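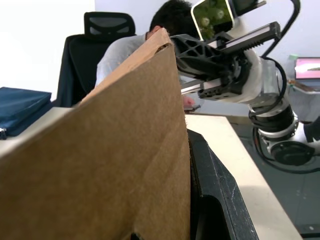
When I moved to Puvildale four years ago, I had two suitcases and one opinion about moving, and the opinion was that it is easy. You put your things in, you take your things out. My mother did it in one afternoon with me on her hip and a pot of soup on the back seat. So when my landlord wrote in April that he was selling the apartment, I was calm. I even felt a little excited. I told everybody at work that I would be finished in one weekend.

It took me 3 weeks, and I am still looking for the lid of my teapot.

I want to write down what I learned while I still remember it well. Maybe it will be useful for someone who, like me, came from another country with almost nothing and did not notice how the "almost nothing" grew. In my head I was still the person with two suitcases. In reality I was a person with a bread machine, a winter coat for guests, and a drawer full of cables for telephones that I do not own anymore.

My first mistake was that I started with the kitchen. The kitchen feels like a serious place, so I thought a serious person begins there. On the second evening all my plates were packed and I was eating rice from a measuring cup. Please start with the things you touch once in a year. Holiday decorations, the books you keep because someone gave them to you, the sheets for the bed you do not have now. Leave one plate, one bowl, one knife, one pan and the kettle until the last morning.

The second mistake was books. In my language we have a saying that knowledge does not weigh anything on your shoulders. The person who said this never carried a dictionary down from the fourth floor. I filled a very big box with books to the top, closed it with great satisfaction, and then could not move it even one inch across the floor. I had to take out everything and begin again with small boxes. Small boxes for heavy things, large boxes for light things. I am sure every American child knows this rule, but I was thirty-six years old when I found it.

My neighbor Thaddeus Lindqvist came to look at my progress on the first Sunday. He has moved eleven times in his life and he has strong feelings about tape. He pressed his thumb on the bottom of one of my boxes, and it opened like a door. I had folded the flaps one under another, the way you do for a birthday present, and put no tape at all. He went home and came back with his own roll. One strip along the middle where the flaps meet, then one more on each side of it, and then a piece across. I thought this was too much tape, but I did not argue with a man who has moved eleven times.

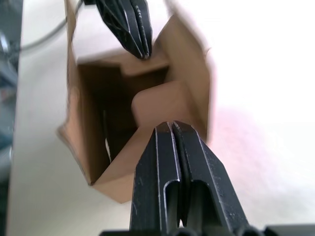 He also taught me to write on the side of the box and never on the top. When boxes stand one on another, you cannot see the tops. I had already written on the tops of all of them in my nicest handwriting, with the contents in two languages. So I did it again on the sides, only in English this time and less nicely. For the room, I used one big letter. K for kitchen, B for bedroom. Then I remembered that the bathroom is also B, but by that time I was tired, and so in my new place one box of towels lived beside my bed for several days, and one box of sweaters lived in the shower.

About the truck. I asked for prices from a company called Hosteo, and they offered me two men and a small truck for $422. This was more than I had planned. I said I would think, and I thought for two days, and I did many calculations on the back of an envelope. My colleague has a van. My cousin's husband has a strong back, but he lives far away and he likes to be thanked for a long time. At the end I paid Hosteo, and I want to say to all careful people like me that I do not regret this money. The two men carried everything in one morning. They asked me only one question, which was where the teapot should go, and I said "anywhere safe." You know already about the lid.

What I did save money on was wrapping. I bought no bubble plastic. I used T-shirts for glasses, socks for cups (one cup in one sock, it fits very well), and scarves between the plates. You have to pack the clothes anyway. It is true that for the first week I had to unpack a soup bowl every time I wanted to get dressed, but nothing broke, not even the blue bowls from Palamarchuk, the little shop near my old bus stop that closed in the winter.

I will miss this shop, even closed. I did not expect that the hard part would be things like this. On the last evening I cleaned the empty apartment and I could hear my own steps. There was a lighter square on the wall where my calendar had been. I stood at the window with my kettle and my one cup — I followed my own advice at least there — and I looked at the parking lot, which I always found ugly, and I tried to remember it carefully. When I left my country I did not look at anything carefully. I was too busy being afraid that I would miss the train.

The new apartment is on Jirside, on the second floor, above a woman who plays the radio very early. The kitchen is smaller but it gets the sun, and there is a shelf over the door which no normal person can reach. I have put the bread machine there. The bus takes longer, but I get a seat. My security deposit came back with 98 dollars missing, for "wall repair," and I have written a polite letter about it. I will tell you if they answer.

A few people asked me what they should buy before a move, so here are the things that I used every day: a good tape dispenser with a handle, two thick markers, a small knife, and a bag that stays with you. In the bag put your documents, medicine, phone charger, toilet paper, and a light bulb. I had no light bulb. On my first night I brushed my teeth by the light of the open refrigerator, with toothpaste that I had to borrow from the woman with the radio. Her name is the same as my grandmother's, so I think we will be all right.

I still have a few boxes in the hallway that I have not opened. I walk around them in the morning with my coffee. If the lid is in one of them I will be happy, and if not, a saucer fits on the teapot quite well.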